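Skuneo opens tableware repair and exchange program in June

Skuneo, the neighbourhood centre for household goods, will start in June a new program where residents can bring old plates, bowls and cups and exchange them for other ones. The program is prepared together with the pottery studio Seixas.

In the trial period the centre received 705 pieces of tableware from more than 100 households. Most of them were still in good condition and only the colour or the size did not suit the owner any more.

"People keep dishes for many years at the back of the cupboard," says Rukhsana Rind, program manager at Skuneo. "We would like that these dishes come back to the table – in another home, if necessary."

Each visitor may exchange up to three boxes per visit. Pieces with small chips will be looked at by Birsen Avcı of Seixas, who will also lead two evening workshops on ceramic repair. The workshops are free of charge, but registration is necessary at the front counter.

The exchange is open every Sunday from 10 am. Glass cookware and electrical appliances cannot be accepted at this moment.

Media enquiries: Thaís Sales, Skuneo.

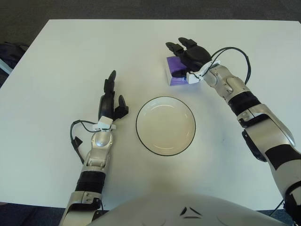
Visitors are kindly asked to wash all dishes at home and to wrap them in newspaper before they bring them to the centre.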